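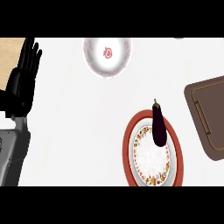
Figure 3. Vue d'une table blanche dressée de façon très espacée : un bol, des assiettes empilées avec un légume, un plateau brun à droite (image de synthèse).

4.2. Ce que les gens font du vide sur la table

J'avoue que je suis entré dans cette enquête par la vaisselle, et que je pensais y rester. Mon questionnaire d'origine, distribué à Ivville en octobre, demandait aux ménages combien d'assiettes ils sortaient pour un repas ordinaire, lesquelles étaient ébréchées, lesquelles venaient d'un mariage ou d'un vide-grenier. J'ai reçu 304 réponses exploitables (et quelques recettes de soupe, merci !). Or, dans les commentaires libres, on me parlait surtout de la place qui reste entre les plats.

Les répondants d'Ivville appellent cela « laisser respirer ». L'expression revient dans 54 questionnaires, parfois soulignée deux fois. On laisse respirer le dimanche, quand il y a des invités, et on serre tout en semaine, parce que le courrier, les cahiers et la corbeille de linge occupent déjà l'autre bout. Une table où les plats sont écartés, un peu comme dans la figure 3, est jugée « chic » par les plus jeunes et franchement « froide » par les plus âgés. J'ai été surpris par la vigueur du mot, je l'ai retrouvé presque partout chez les retraités.

À Prarnik, où j'ai passé trois semaines chez l'habitant, c'est une autre affaire. Le bourg compte 3000 personnes et l'on y mange volontiers dans le plat commun, posé au milieu, avec le pain tout contre. Écarter les récipients obligerait à demander qu'on vous passe quelque chose, et demander, là-bas, ça se fait peu. J'ai commis l'erreur le premier soir : j'ai poussé le saladier pour poser mon carnet, et ma logeuse l'a remis à sa place sans un mot, deux fois de suite.

Je me méfie donc d'une lecture trop rapide en termes d'aisance matérielle. Les ménages les plus à l'aise de mon échantillon de Prarnik serrent leur table autant que les autres, alors qu'à Ivville l'écart suit assez bien la taille du séjour. J'avais espéré que les inventaires de la faïencerie Wulora m'aideraient à remonter plus loin, mais ils listent des pièces et des prix, jamais des usages (j'y ai quand même passé un hiver entier, et je ne le regrette pas, les modèles de soupières sont splendides).

Reste la question des enfants, que je traite à part dans la section 4.3, car ce sont souvent eux qui mettent le couvert et leurs habitudes brouillent un peu tout le reste.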